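Open day at the Umholm distillery

The Umholm distillery opens its doors to the public once a year, in June, and this time I took the early boat across to see it. The crossing is short but the harbour is on the wrong side of the island, so there is a walk of 3 kilometres before you reach the gate. The road is flat and the last stretch follows a stone wall along the shore. I arrived a little after ten and a queue had already formed.

Hanna Jakubowski runs production and led the first tour of the day. She came to Umholm from brewing and still talks like a brewer, with a lot to say about grain and yeast and very little about botanicals. The base spirit is made on site from barley and a small share of rye. Fermentation takes longer here than at most places I have visited, and the room smelled strongly of bread and overripe pears.

There are two stills. The older one, called Ko, is small and is used for gin and for trial batches. The larger one does the heavy work and has never been given a name. Jakubowski told us that Ko makes a heavier, oilier spirit, and that they tried for a whole winter to get the same result from the bigger still before giving up. The gin therefore stays a small product, sold mainly on the island and in a few bars on the mainland. 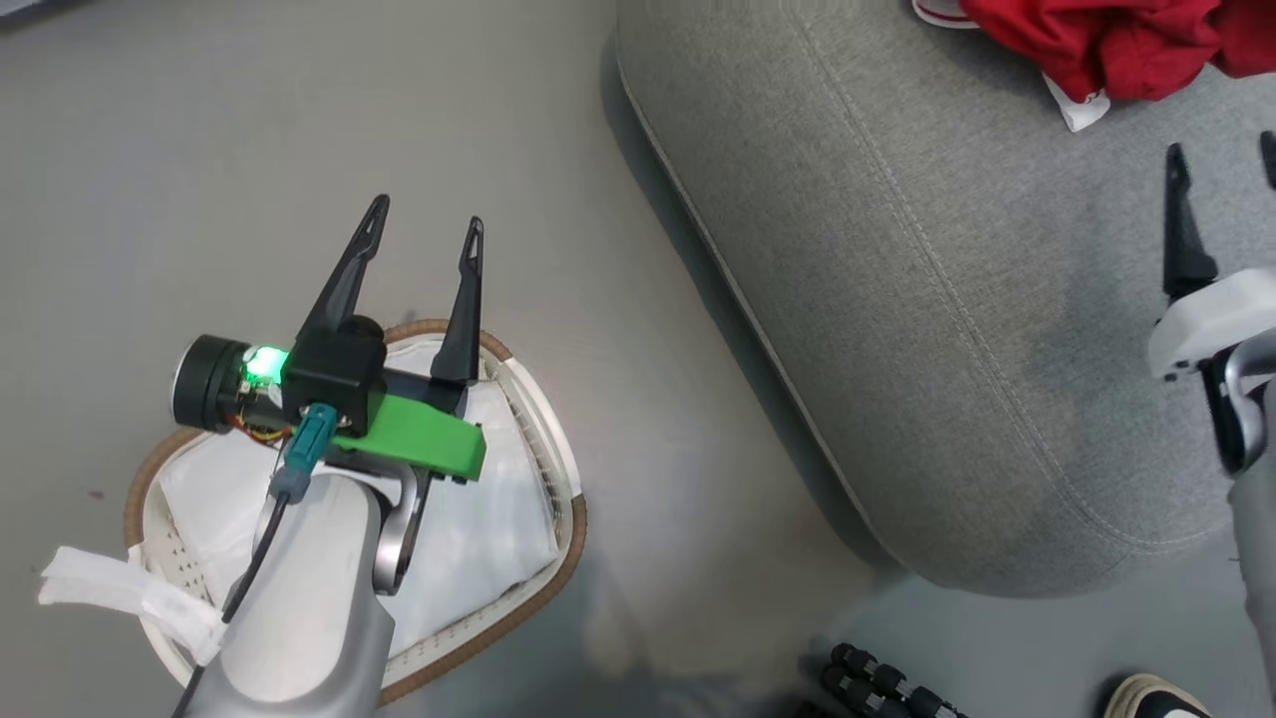 After the still house we went through to the store, where the casks are kept. The rack nearest the door holds the aquavit, which rests in used sherry wood. We were given a sample from cask 903, drawn at full strength, with a jug of water passed along behind it. Caraway came first, then orange peel and something close to walnut. With water it turned softer and the caraway moved back. I would have bought a bottle, but it will not be released until next year.

The tasting was held in the former net loft. Three products were poured: Pustska, the house gin, Zuvness, the younger aquavit, and a plain barley spirit without a label. Pustska is dry and quite salty, with juniper well to the front. I liked it better neat than with tonic. Zuvness is lighter than the cask sample and has more dill in it than I expected. It was served cold with rye bread and pickled herring, and the herring suited it. The barley spirit was rough at first and improved after a few minutes in the glass.

At noon there was a short class on mixing drinks. The bar was narrow and those at the back could not hear much. The best thing made was a sour with Zuvness, lemon, honey and egg white. A Martini with Pustska was also good – very cold, with a strip of pickled cucumber in place of the olive. The third drink, with rhubarb cordial, was too sweet for me.

Prices in the shop are the same as on the mainland. Small bottles of the gin had sold out by the time I got there, so I came away with a full-size Pustska and a jar of the honey.

For anyone planning to go next June: tours last nearly 2 hours, and the afternoon ones fill up first. Wear shoes you can walk in. Food is limited to the herring plates and a soup stall in the yard. The last boat back leaves at 8 in the evening and does not wait.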